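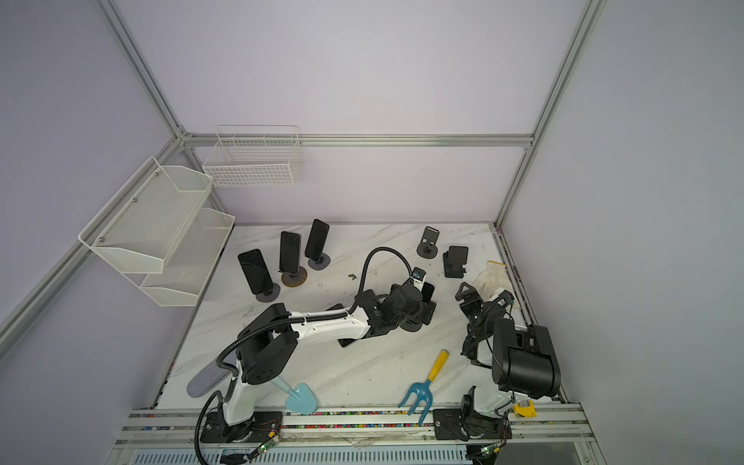
DULUTH, November

Speaker notes, afternoon session. Start on time even if people are still at the coffee.

Opening. Ask for hands: who has stood a phone in a stand today? Wait. Then ask who remembers doing it. I expect the second count to be a lot smaller. Say the job is my whole talk, so anyone who came for the walking machines has time to change rooms.

The job: pick up a phone, stand it in a stand, let go. One arm has a phone in its grip, the other is folded up on its base. Let them look before I say anything else. Then mention the trowel and the little fork on the same table. A shop display or a kitchen counter has stuff on it that has nothing to do with the job, and I would rather see a machine work around a trowel than watch it do perfect work on a bare bench.

What gets claimed. Read the line from the Tresonum brochure slowly: "ready for light household and retail duties." Ask what a light duty is. My mother would say dusting. Dusting is one of the hardest things you could ask of a machine, because every object on the shelf has to be lifted and put back where it was. If phone stands are light duty, fine, let's hold them to phone stands.

Why phones are harder than they look. Black glass. It reflects whatever is near it, so a camera gets a picture of the phone and a picture of half the room mixed together. A person sorts that out without trying. Then there are the stands. Pass the three I brought along the front row, and ask people to fold and unfold them. Each one has its own idea of where the hinge goes and how far back it should lean.

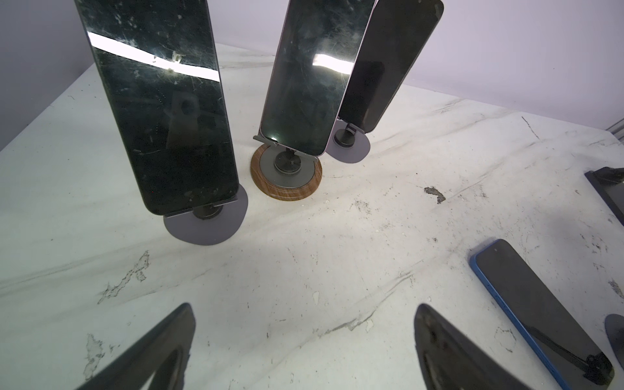
So a machine that has learned one stand has learned one stand. You might get lucky with the next. I sat through a demo at Ollar where the arm placed the same phone in the same cradle 24 times, and it was lovely to watch. I asked if we could swap the cradle for one out of my bag. We broke for lunch instead. (Pause here. It usually gets a laugh, and I shouldn't talk over it.)

Be fair to Ollar. They did let me try my stand after lunch. The arm got the phone to the lip and then pushed the stand backward across the table. A child would hold the base with the other hand. Two arms ought to be able to do that, and I'm told some now can. I have yet to see it done on a stand I picked.

Numbers, keep this short. Eynon gave me a log of 300 attempts, and called 90 percent of them good. Good meant the phone was upright when the arm let go. It did not mean facing the customer, or right side up. I went through the failures one evening and stopped sorting them when I found I needed a pile called "other" and it was the tallest. If somebody asks for the sheet, I have it with me. Do not put it on the screen.

What 90 percent means in a store: one phone in ten is lying on its face, and a clerk has to walk the whole row to find out which. The clerk may as well have done the row.

Leave the next one up while I drink some water. 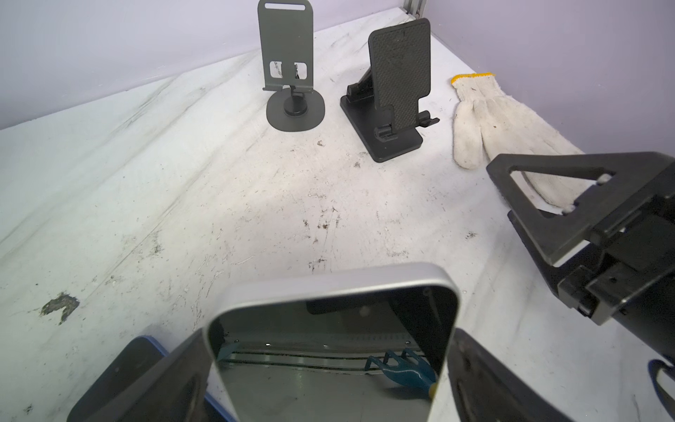 Notes by Rhodri Pugh

Second half. The glove. A dirty knitted work glove with a yellow edge on the cuff, on the same table as phones and stands. Ask the room what a helpful person would do about it. Some will say put it away, some will say leave it, it's somebody's. Both are reasonable. Then ask what the machine should do, and let that go on for a minute or two. The stands are empty and there's something silver-framed and shiny between the fingers, so there is a choice to make about where to put it: the gray stand or the black folding one. People choose without noticing. I want to know on what grounds a machine chooses, and whether it would choose the same way tomorrow.

Good news section. Don't skip this just because I'm grumpy. Gripping is far better than it was when I started going to these demos. I used to see glass dropped all the time, and I hardly see it now. Jelen's people showed me a shelf-facing job, boxes only, that I would pay for if I ran a store. Boxes are square and they don't mind being shoved. Start there, I'd say, and charge for it.
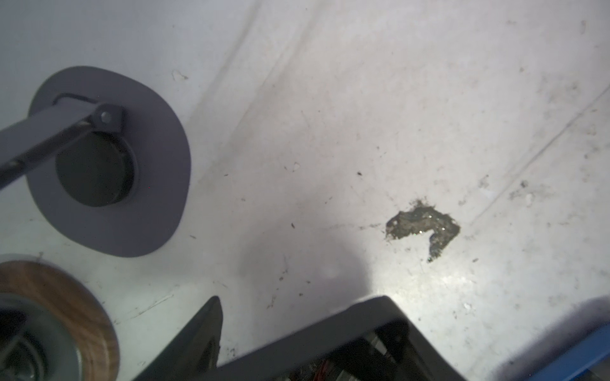 The other chore in the room is wiping the table. Ask why demos so seldom end with cleaning up. Crumbs and scuffs and a dark patch of something are ordinary on a working surface, and a person setting out phones would reach for a cloth halfway through without being told. I have asked four makers for a combined job – place the phones, wipe the table, put the phones back – and got one polite letter and a quote. The quote was for $782 a day, with an operator. I asked what the operator was for. "Supervision."

If time is short, cut the Jelen story and keep the quote.

Questions I should expect:

"Isn't it just a matter of more practice data?" Maybe. Say so plainly. Then ask how many kinds of stand the practice covers, and who picked them.

"What would change your mind?" A stranger's stand and a stranger's phone, on a cluttered table, with the engineer out in the hallway. One full afternoon of it. I'd come back here and say I was wrong.

"Would you have one at home?" No. I have a cat and stairs.

Collect the three stands from the front row before the break. Last time I went home with two.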